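An afternoon with the laundry robots at Tandgate

In March I went to the open day of the Tandgate laboratory in Priltlow. I had wanted to see it for a long time, and the bus takes only 14 minutes from my street, so I had no excuse any more. At the door they gave me a paper badge with number 176 on it.

The first part was a short talk by Ximeng Hao, who works on the arms. She told us that in her group they spend more time on cables and screws than on clever programs, and that every joint is checked before a demonstration.

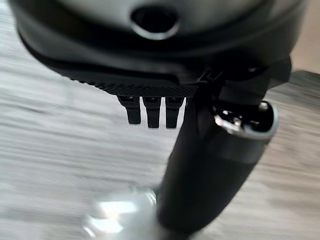
I asked her how long a person needs to learn to operate the arm. She answered 6 hours for the simple tasks, but for clothes much longer, as a shirt never lies in the same way two times. I liked this answer very much. My mother ironed for a hotel with 70 rooms and she would say the same.

After the tea we went to see the laundry task. The arm works with a white basket on a low wooden stand, and dark clothes are the difficult ones, Ximeng said, as the folds are hard to tell apart. I stayed at this place longer than at any other and missed the talk about batteries.
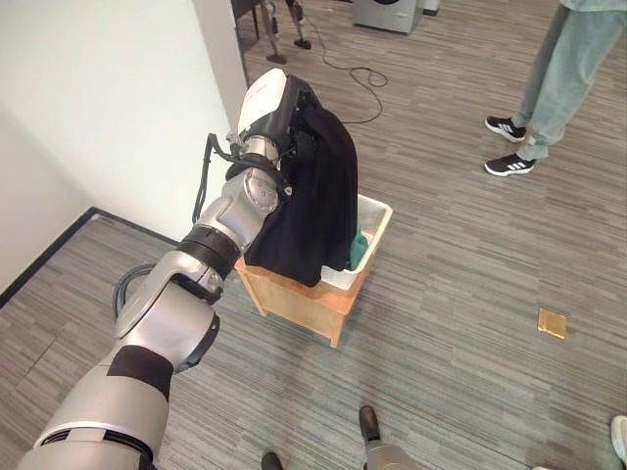 How to get there

Take the bus to Dandgate and walk down the hill. The entrance is beside the Long bakery, which closes at four.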